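Clalby Cold Brew Pitcher, 42 oz

Thaweesak Kitchen Goods
Makes 42 ounces. Glass body, steel mesh filter, snug silicone lid.

We've been making cold brew in the Clalby every night since August and we are still a little giddy about it! It's a tall, narrow pitcher that fits in the fridge door (yes, even the skimpy doors on apartment fridges), and the filter drops straight down the middle, so the grounds stay put while the coffee gets on with things overnight.

The mesh is the part we like best. Older pitchers from other makers left a layer of silt at the bottom of every glass, and we'd more or less made our peace with that. The Trular filter that comes with the Clalby is woven finer, with a welded seam down one side and a solid steel base, and the last glass pours almost as clear as the first. It works nicely for tea too. Rungnapa Kongkaew, who designed the lid, makes hers with roasted barley and a strip of orange peel, and now half of us do the same.
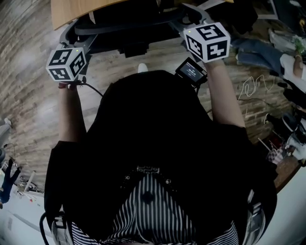 How much coffee should I use for a full pitcher?
Start with 200 grams, ground coarse, and fill with cold water to the line under the spout. That makes a strong brew you can stretch with milk or ice. If you drink it straight, drop back a bit and see how you like it.

Leave it twelve hours in the fridge, or overnight if you're not the measuring type. Lift the filter out slowly and let it drip over the pitcher for a minute before you carry it to the sink, or you'll be wiping the floor like we did the first week. The brew keeps well for several days with the lid on, though ours has never lasted that long.

Details
Empty weight: 700 grams
Filter height: 275 millimeters
Lid colors: slate, cream, brick
Care: pitcher and filter are dishwasher safe, lid on the top rack only
Not for boiling water or the stovetop

Spare filters and lids are sold separately, and both fit the older Fandimdale pitcher as well. If your Fandimdale has the wooden knob, order the lid with the wide ring.

Updated October 13, 2019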